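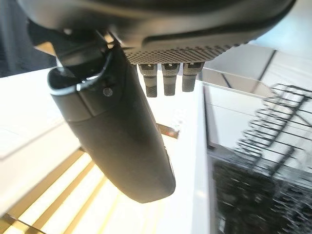 What does Prama do with the wrist camera video that a head camera can't do alone?

It picks out the last stretch before contact, when the hand is over the rack and the head camera mostly gets the back of the hand. Prama scores that stretch on its own and then joins it back to the rest of the run.

Prama by Joteck
Run scoring for robot kitchen work
Software licence, one lab, one year
Status: shipping now

Short version. You record a robot loading or unloading a dishwasher. Prama splits each run into stages and gives each stage a score. You get told where it went wrong, with the time in the video. Works on plates, bowls and cups. Cutlery is not supported yet, please don't buy it for cutlery.

Where the method comes from

Started as an in-house research job. We had a policy that passed or failed and no clue why. A plain pass/fail score treats a plate dropped at the rack the same as a plate never picked up, so two very different policies come out looking equal. We cut the task into six stages: reach, grip, lift, carry, line up, let go. Each stage is judged from whichever camera has the better view of it. Head camera for reach and carry. Wrist for grip, line up and let go. Lift uses both and takes the lower score.

The stage splitter is trained on the Sutter set, our own recordings, and the set comes with the licence. Mixed lighting, some of it very bright, a fair bit of glare off steel and gloss worktops. We left the glare in on purpose.

The result

1,000 runs, plate and bowl tasks, one policy, no retraining along the way. 667 full passes by hand marking. The interesting bit is the other runs. Most of them got through reach, grip, lift and carry, then lost it at line up. The plate was over the rack and at the wrong tilt, so it met the tines on its face and would not drop in. On the old pass/fail sheet we had been blaming the grip for months. Wrong stage altogether.

Prama and the hand markers disagreed on the failing stage in 19 runs. Nearly all of those were carry marked as line up or the other way round, the boundary between the two is fuzzy and we think people would argue over it as well.

One policy, one kitchen unit. Don't read the numbers as a promise for yours.
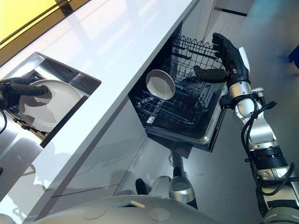 Kerer wrote back after the trial licence to say that the stage scores were useful from the first afternoon but the two-handed runs came out muddled, with one hand's grip counted as the other's. Fair. Fixed in the current release: each hand now gets its own track and its own six scores, and the run report shows them side by side. If you are on the trial build you need to update, it won't do it by itself.

What you get

Stage splitter and scorer, installs on your own machine
Sutter set, with hand marks
Run viewer (jumps to the failing stage, plays head and wrist together)
Marking guide, short, read it before you mark anything
Email support from the people who wrote it

What you need

A head camera and at least one wrist camera, clocks in step. This is the one that catches poeple out. If the two videos drift apart the let go score is rubbish.
Joint readings are optional. Help a lot with grip.
A graphics card. Any recent one.
No fixed hand type. Two fingers, three, five, all fine so long as the wrist camera sees past them to the rack.

Wide-angle lenses are OK. You don't need to flatten the video first, and please don't, the splitter was trained on it bent.

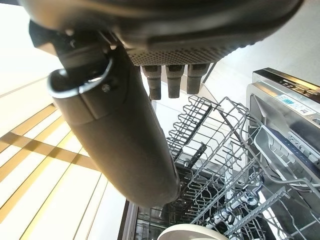

A reader of the method note asked whether the splitter learns one rack by heart and falls over on the next. It can, a bit. Folding tines are the worst for it, as the same rack has two shapes depending on how somebody left it. Record a few runs with the tines up and a few with them down, mark them, run the tune step overnight. Line up scores settle after that. Reach and grip don't need tuning for a new rack.

Known problems

Clear glass. Scores come out too low at grip.
Rack moving on its rails during let go gets read as the plate moving. Working on it.
Stacked bowls are counted as one bowl.
Viewer is slow to open long runs, give it a minuite.

Ordering

Order through the Joteck shop page, pick Prama, lab licence. Teaching licence is the same software without support. Upgrade from trial keeps all your marks and tuned racks. Next release is due in May, free to anyone holding a licence then.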